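4.2 Setting a price alert for a currency pair

Before you start, your Fandside account must be verified and hold at least one currency wallet. Alerts do not buy or sell any currency for you.

1. Open the Pace screen and choose Alerts, then New alert.
2. Select the pair, for example AUD/USD. The first currency is the one being priced.
3. Enter the target rate with a full stop as the decimal sign. The comma is not accepted.
4. Choose Once or Repeat. With Repeat, the alert is sent again every time the rate crosses the target.
5. Press Save. The new alert is shown in the list with a grey bell.

Note: Each account can keep 69 active alerts. Expired alerts stay in the list until you delete them.

Caution: The rate in an alert is the middle rate. The rate you receive for an exchange includes our margin and can be different, also for amounts under $2,000.

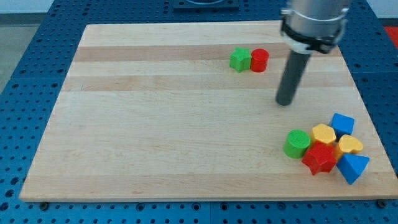

Figure 2. Coloured blocks on a wooden board.

If the bell stays grey after two minutes, sign out and sign in again. For error 194, see section 4.5.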